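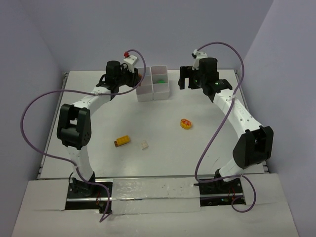

Teaching a robot to put toys away takes more patience than I own. I spent Sunday afternoon at the Hellura open house in Kitberg, where they let regular people like me have a turn at the controls, and I've been talking about it ever since (sorry, everyone at home). The job sounds like something you'd hand to a preschooler. You pick up the small pieces lying on the table and drop them in the divided bins at the back, and you do it with a pair of arms that copy whatever your own hands are doing. The yellow block with the brown end went fine for me. The little white studded brick did not! It's white, the table's white, and I kept closing the gripper on nothing while a very polite nine-year-old behind me sighed.

Shiyu Deng, who runs the demos, told me the misses are fine as long as you try again. Every run gets saved, the good ones get marked, and the software learns from those. They want 3000 good runs before they let the arms try it alone. I asked how many they had so far and she laughed and changed the subject, so draw your own conclusions.

You sit at a second set of handles, lighter ones, and the arms on the table follow you. It feels odd for a minute or two and then your brain just sort of goes along with it. What never felt natural to me was depth. I'd be sure I was right over a compartment and I'd be a finger's width short of it. Banafsheh Karimi, who took her turn right after mine, teaches piano in Nalness and was annoyingly good. She said she quit thinking about the arms and only watched the piece she wanted. I tried that on my next go and got 4 in a row, my best of the day, and yes, I cheered out loud.

They do have another way of teaching, where you take hold of the arm itself and walk it through the motion. Shiyu says that's quicker for a simple reach, but with two arms you run out of hands pretty fast. She'd rather have people on the handles for the sorting.

The open house was put together with the Wei workshop next door, and it was packed by lunchtime, with 13 people ahead of me in line when I got there. If you missed it, they're planning another one. No date yet, but you can leave your name at the Hellura front desk and they'll call you. Kids are welcome, and based on what I saw, they'll do better than you.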